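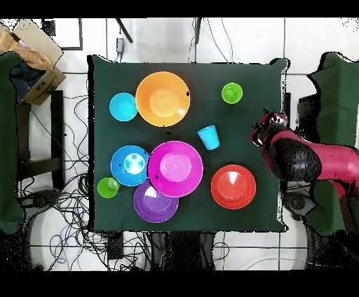

Uluma is a list of color words and the colors people meant by them. It grew out of a disagreement over whether a certain bath towel was teal, and it has outlived the towel. The trouble starts wherever two things are nearly the same color and somebody has to say so out loud. Take the dishes on the green cloth: the small bowl next to the big orange one is cyan to me, turquoise to my sister, and "blue, obviously" to Paul, who also calls the tipped-over cup blue and sees no problem. The lime green cup gets called lime, apple, and once, in our records, "tennis." All of these are correct answers as far as Uluma is concerned. Your paint store may feel differently.

What is in it

The main file is names.csv, with 3,000 rows. Each row is one person giving one name to one color. Columns:

swatch_id: which color they were shown, 1 to 62
name_raw: what they typed, spelling and all
name_clean: what we think they typed
hex: the color as we sent it to their screen
screen: phone, laptop, or other (one person wrote "fridge")
seconds: time from seeing the color to pressing enter

There is also swatches.csv, one row per swatch. It used to have 64 rows. Two of them were the same brown, and we are grateful to the four people who gave it the same rude name both times.

How the names were gathered

Everyone saw a flat square of color on a gray page with an empty box under it. There was no menu to pick from. The first 1,000 rows came in during May, from friends and people who owed us favors. The rest came through a sign-up page on Pulo, a message board for home decorators, so expect a lot of "sage." There is more sage in this file than in most gardens.

Cleaning

name_clean is lower case, with typos fixed and "gray" and "grey" merged. "Light blue" and "pale blue" are kept apart. "Torquoise," "turqoise," and "turkwise" were all sent home to the same place. If you think we got one wrong, name_raw is right there, untouched.

Known problems

Screens lie. We did not check anyone's brightness or whether night mode was on, and a few late answers look very much like it was.
We did not ask about color blindness. The next version will.
Swatch 17 is mauve. Nothing can be done about swatch 17.
The seconds column includes people who went to make lunch.

Good uses: teaching a class how to tidy survey answers, naming yarn, losing an argument with more detail. Please do not use it to match car paint.

Loading it

Any spreadsheet will open both files. If yours turns the hex column into dates or scientific notation, import it as text. We also keep a small viewer called Curna that shows every name given to a swatch, largest first. It is slow on phones and there is no plan to fix that.

License and contact

Free to use and change, with credit to the Uluma color names list. Janaka Haque looks after the files and answers mail, except mail about swatch 17.

Last updated 11/09/2024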